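Notebook, survey shop
September, started 8 a.m.

Marklow council survey, weighting, second pass. The returns file is finally closed at 2,014 completes, and I have been looking forward to this bit all summer. Raw file is locked. Everything below is on the working copy.
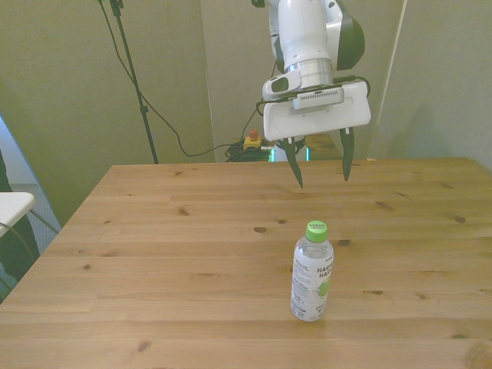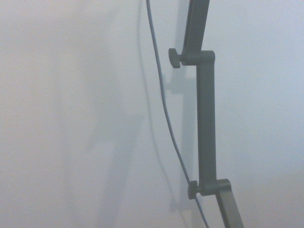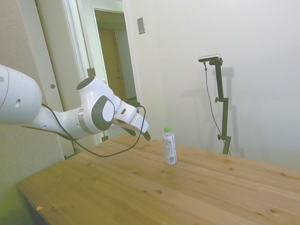
First and last: white arm over the wood table. Middle: dark gray lamp arm against the wall.

Started with the ward question, which was bugging me last time. We asked people which ward they live in, and a lot of them don't know! Compared their answers to the mailing address and the mismatches pile up along the Grewal Street line, right where the map was redrawn. So self-reported ward is out for weighting, address ward is in. Keeping the self-reported one in the file though, it's a lovely little variable. I want to see whether people who name the old ward also name the old council member.

Ran Flamel with age, address ward and renter/owner. It converged fast, and then I looked at the weights and wasn't so happy. Young renters in the mill ward are getting pulled up way too hard. Trimmed at 5 and reran. Toplines hardly move on the bus question or the council size question, so I'm fine with the trim. The rent board question does move, toward support, which makes sense given who is being weighted up. Need to say so in the writeup and show both versions.

Question order! Half the forms had taxes before services and half had services before taxes. I expected nothing much. People who saw services first are clearly friendlier to the library levy, and it holds in every age group except the oldest. Very pleased with this. It was a pain to print two forms and I take back what I said about it at the time.

Caution to self: the two forms didn't go out evenly. The first tray was nearly all services-first, and early responders are usually the more regular voters. Have to check the order effect inside return week before I get carried away. Also check that form code was keyed from the corner of the sheet and wasn't filled in from the batch header.

Pulled 50 open-ended answers at random to try the new codebook. Parking and traffic need to be separate codes, people mean really different things by them. "Nobody listens" comes up in so many forms that I think it gets its own code too. One person wrote a full page on storm drains, with a diagram. Wonderful. Coded as infrastructure.

Trukham comparison: their question says "city services" and ours says "town services," and their scale has no middle option. Can't put them side by side in a chart. Could collapse ours, but I'd want to see how the middle people lean first.

Left to do:
order effect by return week
second coder on the open-ends, same pull
rerun Flamel without renter/owner, just to see
fix the label on Q8, still says "strongly agee"

Working copy saved with the trimmed weights in their own column, untrimmed next to it.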